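Shelf-Picking Arms: Buying and Budgeting Questions

These are the questions we get most often from store owners and small warehouse operators who are pricing a first robot arm for shelf work. Prices are left out because they depend on the quote. If your question is missing, send it to Milovan Perić on the planning desk at Sostel.

What does the basic purchase include?

The arm, its controller, one two-finger gripper, the cables and a stand. Shelving, cameras and a computer are quoted separately. Read the list of inclusions line by line, as the Dastia and Joteo packages divide these items differently.

Do I need special shelving?

Usually you can keep what you have. Slotted steel uprights with wood boards are fine if the unit is level and fixed to the wall or floor. What matters more is the gap between shelves. The arm has to bend down under the upper board and still have room for the gripper above the tallest box.

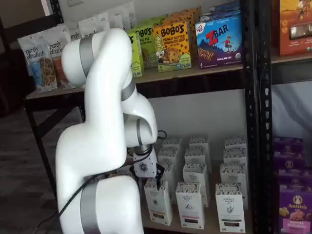

How long should I allow between ordering and first use?

Plan on 20 weeks. Delivery takes up most of that. Site preparation can be done while you wait, and you should keep 3 weeks at the end for setup and staff training.

Which products should we start with?

Upright cartons with flat sides. Boxes of granola or snack bars hold their shape, so the fingers close on the same width every time. Stand-up pouches are harder. They lean and fold at the top, and they often call for a different gripper. Budget for a second gripper if pouches make up a large part of your stock.

How close together can the boxes stand?

Close rows save space, but the fingers need somewhere to go. Measure the fingers on the gripper you are being quoted and leave that much clearance on the two sides where it will grip. Count the lost facings as a cost of the project.

Can one arm serve two neighboring bays?

Sometimes. Reach figures in a brochure are measured to the wrist with the arm stretched out, and an arm that has to fold down into a lower shelf loses a good part of that. Ask for a reach drawing made from your own shelf measurements. Arai sends one with each quote. With other suppliers you may have to ask.
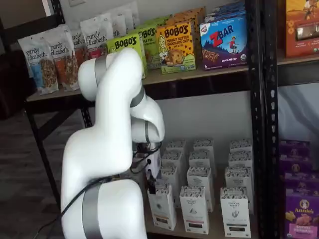
Page last changed: September

What about the cable on the outside of the arm?

Gripper cables are often run along the outside and tied at the joints. They need enough slack for the arm to bend fully, and they wear out before the arm does. Order a spare with the first purchase.

Should we lease or buy?

Lease if you are still testing whether the work suits an arm. Buy if the layout is settled and you expect to keep it in use past the lease term. Check who pays for return shipping, which is easy to miss in a lease.

What costs do first-time buyers leave out?

Electrical work, a safety assessment, spare finger pads, and the staff hours spent teaching the arm each product. One grocery customer listed 200 products for the first phase and cut the list to 37 after working out those hours. The rest were moved to a later budget.

Will it work on a carpeted floor?

The stand should be bolted to a solid floor or to a heavy base plate. Carpet lets the stand shift slightly under load. Have the carpet cut out under the plate, and include that in the site preparation quote.

What do you need from us for a quote?

Shelf width, depth and height, the gap between boards, a product list with package sizes and weights, and the location of the nearest outlet. A hand sketch is fine.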